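Quiénes somos

Grandura nació en una oficina prestada del barrio de Berkov, con una mesa demasiado grande para la puerta (la tuvimos que desmontar dos veces) y una pregunta que todavía nos acompaña: ¿cómo se le enseña a un robot a doblar un paño, a enroscar una tapa o a vaciar un lavavajillas sin obligar a nadie a programar cada movimiento? Desde entonces hemos cambiado de sede, hemos crecido y hemos discutido mucho, casi siempre con café de por medio, pero seguimos dedicándonos a lo mismo.

Nuestro método parte de las manos de las personas. En vez de llevar un brazo robótico a cada casa, llevamos solamente la pinza, que se sujeta con la mano y se usa para hacer las tareas de todos los días. La cámara que va en la propia herramienta graba lo que ocurre delante de los dedos, y de esas grabaciones aprende después el modelo que mueve el brazo en nuestro taller de Sterkedholm. Lo llamamos método Dambrauskienė, por la calle donde hicimos las primeras pruebas, y ya nos hemos resignado a deletrearlo por teléfono.
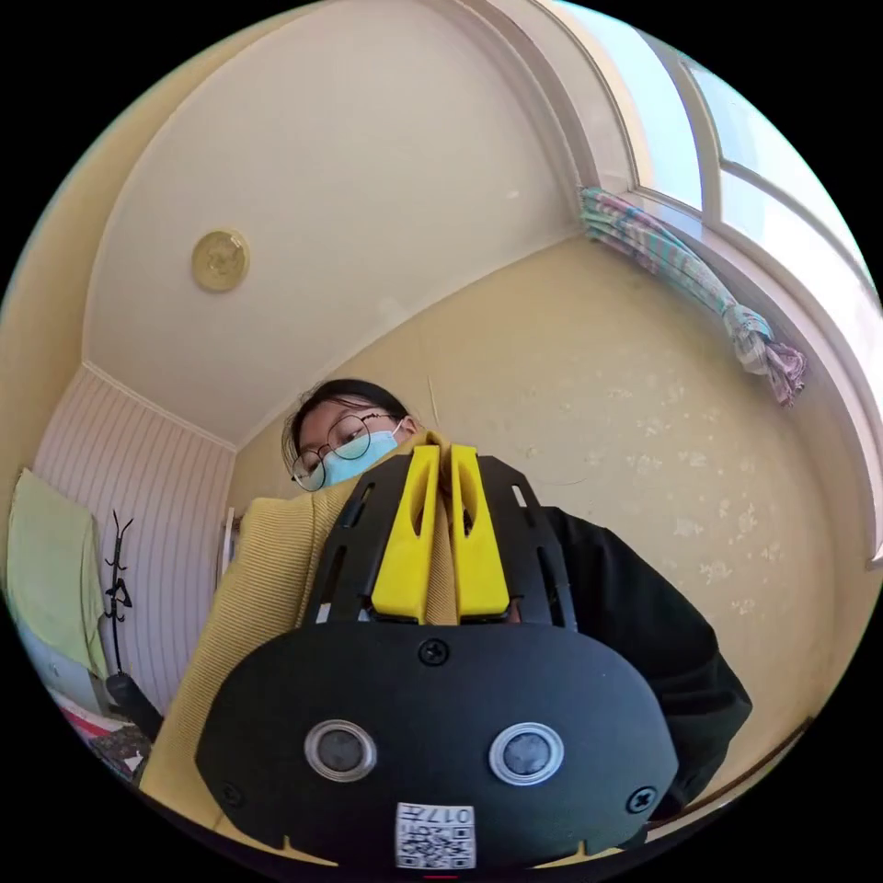

La pinza de mano con sus dedos amarillos, vista desde abajo.

Nos gusta trabajar en habitaciones de verdad, con sus ventanas, sus percheros y sus toallas colgadas, porque un robot que solo ha visto laboratorios se desconcierta en cuanto le cambian la luz. Para el último estudio reunimos 981 demostraciones grabadas en 64 viviendas, y con ellas entrenamos una única política de control que luego probamos en cocinas y dormitorios que el sistema no había visto nunca. De 200 intentos con objetos nuevos, el brazo completó 163. Los fallos los publicamos también, uno por uno, y son quizá la parte del informe a la que más cariño le tenemos, sobre todo el capítulo de las cucharillas.

Aprendimos por el camino algo que nos sorprendió bastante: añadir más repeticiones en la misma casa servía de poco, mientras que pasar una sola mañana en una casa distinta se notaba enseguida en los resultados. Por eso ahora planificamos las sesiones cortas y repartidas, y por eso pasamos tanto tiempo en el tranvía.

Hoy somos un equipo pequeño en el que conviven la mecánica, la informática y la terapia ocupacional, y donde quien diseña una pieza también sale a usarla. Si tienes curiosidad, el taller abre sus puertas cada marzo, en el despacho 401, y siempre hay una pinza libre para quien quiera probarla. ¡Ven con tiempo, que nos enrollamos!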